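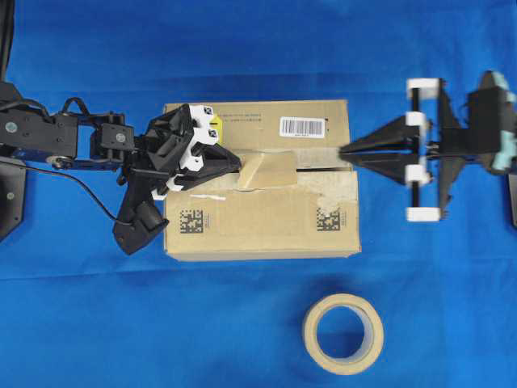 *A small carton with masking tape over part of its centre seam, and the roll beside it.*

**Masking tape on cartons** is the habit of closing a cardboard box with painter's paper tape in place of proper parcel tape. I've written most of the packing pages on this wiki, and I'll admit I do it myself all the time (the roll is always in the drawer, the brown stuff never is!).

## The carton

The usual small carton has flaps that meet in the middle of the top, leaving one long seam. Packers call this a regular slotted carton, though I've never heard anyone at a post office counter say so. Old ones carry their history with them: barcode labels, square data matrix codes, lines of print from wherever they started out, and scuffed patches where the top layer of paper has come away. Cover or cross out old codes before you post one again, or the sorting machines may read the wrong one.

## The tape

Masking tape is crêped paper with a mild rubber glue, made to peel off skirting boards without a fuss. On cardboard that mildness is a nuisance. A short strip laid across the seam tends to wrinkle, and its edges lift, more so on dusty or peeled board. It tears by hand though, and you can write on it, and I love it for both.

For boxes that only have to go up in the loft, it's fine. I run one long strip down the seam and turn the ends well over the sides, then rub it hard with my thumb. The Foltport guide to home storage wants 2 layers, which seems a lot to me, but my Christmas box came down in December with its lid still shut, so perhaps they have a point.

For anything going in the post, use parcel tape. Buver and Guillot both sell a brown one that I get on with. Citard's gummed paper sort needs a wet sponge, and I make a terrible mess with it every time.

## See also

- Gummed paper tape
- Reusing cartons
- Taking off old labels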